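3.2 Test environment and procedure

The navigation kit under review, sold as Lokeseck, consists of a forward RGB camera, a compute board and a closed-source planner intended for sidewalk delivery platforms. The vendor also supplies a simulator bridge. All results in this section were obtained through that bridge with planner settings left at their shipped values, except for the goal tolerance, which was tightened for the reasons given in Section 3.1. Typical rendered views of the test district are shown in Figure 4.

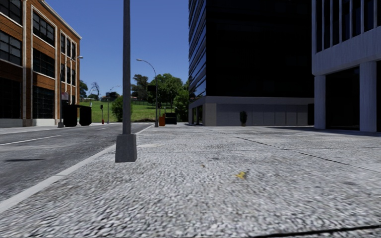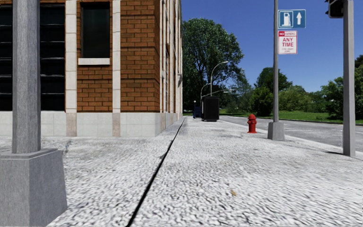 Figure 4. Simulated sidewalk views with a brick building, a gray upright near the walking surface and an asphalt road alongside.

Each run starts from a fixed pose and ends when the platform reaches its goal, makes contact with an object or exceeds the time limit. We defined 9 routes and executed 300 runs in total, drawing start headings from the same seeded list for both planners. The baseline is the open Benen planner, configured by Koppel and Tamošiūnaitė as described in Appendix B. Neither planner was given a map. Goals were supplied as relative positions and updated at every planning cycle.

Three quantities were logged: completion, minimum clearance to static objects, and time spent outside the sidewalk polygon. Clearance was computed from simulator ground truth and not from the kit's own depth estimate. This matters for poles with flared bases. A planner that models such an object by its shaft alone will report more free space than exists at wheel height, and the error is largest when the platform passes close by at low speed.

Lokeseck treated thin objects conservatively. On seven of the routes its median clearance exceeded that of the baseline, at the cost of longer paths. Its weak point was surface interpretation. High-contrast joints in the paving were at times classified as a step, after which the planner stopped and requested a new path. Most of these stops resolved without intervention – the platform backed up, turned slightly and crossed the joint at a steeper angle – but they account for most of the difference in travel time. Lowering the step sensitivity removed the stops and also delayed the response to real curbs. We therefore report the shipped setting only.

The release tested was the one current in January. A later patch changes the surface classifier, and Urbonaitė repeated three routes with it; those runs are listed separately in Table 6 and are excluded from the totals. Transfer to hardware was not assessed here. Outdoor trials at Brurkmont are covered in Section 5.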